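Sorting the pens, and the desk while I was at it

2026-03-10

I have had a drawer full of pens since we moved to Skelolwood. It is the top drawer of the desk, the wide shallow one, and by last week it would no longer shut without a push. So I emptied it.

There were 58 pens, pencils and markers in it. I counted because I wanted to know how many I would end up keeping. The rest was what you would expect: paper clips, a tape measure, a stapler with no staples, two rulers, and the key to a bike lock I no longer have.

I did the pens first. I took a sheet of scrap paper and scribbled with each one. If it wrote straight away it went on the left. If it needed a second go it got a second go, and then it went left or in the bin. Felt tips got one chance only. I find that a dried felt tip stays dried, whatever people say about standing it in warm water. I tried that in September with a set of Lelis fineliners and all I had afterwards was a cup of blue water.

The biros did better than I thought they would. Some of them were freebies from Yurchenko, the letting agent we used for the old flat, and every one of those worked. The more expensive gel pens had mostly given up. I kept the pencils whatever state they were in and sharpened them in one go over the kitchen bin.

Once I knew what I was keeping I had to decide where it would live. I didn't want it all going back in the drawer. Things I use daily should be on top of the desk, and the drawer can have the spares. I have tried mugs before, and a mug is fine for a week. Then the short pencils sink to the bottom, the scissors take up half the space, and you have to tip the whole thing out to find a rubber.

What I prefer now is a clear plastic holder with dividers. You can see what is in it from the chair, and the dividers stop everything falling over to one side. It is light, so it needs to be a decent size at the bottom or a heavy pair of scissors will pull it over. 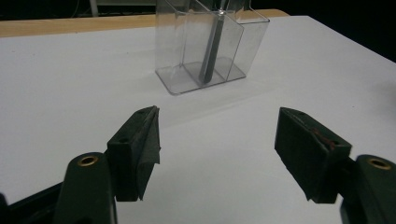
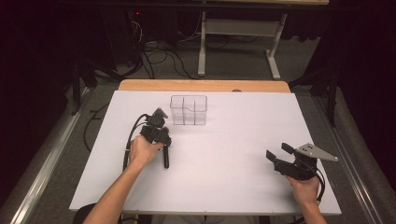
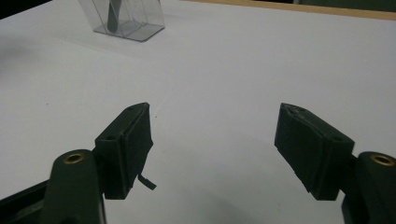
The clear holder is in all three, on the white surface.

How many pens should you keep in a desk holder?
As many as will stand in it without having to be pushed down, and for most people that means a couple of biros, a pencil, a marker and whatever they use for highlighting. Keep the spares in a drawer and bring one up when something runs out.

I went by that and ended up with 12 things out on the desk. Biros and pencils share one section. Markers and the highlighter are in another. Scissors and the short ruler go at the back, where they are not in the way when I reach for a pen. I put the markers in with the caps down, as the ink stays near the tip that way. It does look a bit odd but I have got used to it.

The desk itself took longer than the pens. I moved everything off it, lamp included, and put it all on the bed. I would recommend doing it like this even if it seems a lot of trouble. When I only shift things from one side to the other I never clean properly and I always put the same pile of post back in the same corner.

A white desk top shows every mark. Mine had mug rings, some grey patches where my wrists rest, and a line of purple marker that had gone off the edge of a card. Warm water with a drop of washing-up liquid dealt with the rings. The wrist patches needed bicarbonate of soda on a damp cloth, rubbed lightly and wiped off again. The purple line faded with surgical spirit but I can still find it if I look. Try spirit on the underside first if you don't know what your desk is finished with.

Dry it properly before anything goes back on. I was impatient and put a plastic tray down too early, and it left a rectangle of water that I had to wipe up the next morning.

The acrylic needed a wash too. Clear plastic gets a haze of dust and graphite in the corners and you stop noticing it. I used lukewarm water, a soft cloth and a cotton bud for the corners where the divider meets the wall. No scourers, no kitchen spray. I scratched an older one with the rough side of a sponge and it never looked clean again, even when it was. If yours has a loose divider, take it out and wash it separately, and check which way round it goes before you do. I had mine in backwards for a day and couldn't work out why the scissors wouldn't fit.

Zlata Kovalchuk left a comment under my shelf post asking whether I label things like this. For the desk, no. If the holder is see-through there isn't much to label. I do label the drawer now, or the boxes in it: spare pens, clips, tape, batteries. They are the card boxes that tea bags come in, cut down to the height of the drawer. I looked at the Skonavel drawer inserts but they are 2 cm too deep for mine, and I wasn't going to saw them down.

The drawer shuts. I put the dead pens in a bag for the recycling point at the stationery shop, which takes biros and felt tips but not pencils or anything with paint in it. Check what your own one accepts before you carry a bag there. The spare working ones went to my sister's children, apart from the Yurchenko biros, which I have kept.

It took me most of an afternoon with a break for lunch. The pens were almost 80 minutes of that, mainly the scribbling. The part I would do differently is the paperwork. I left the post until last, was tired by then, and put it all in a folder marked "March" without reading any of it. That is still on the shelf behind me and I'll go through it at the weekend, along with the cables under the desk, which I haven't touched at all.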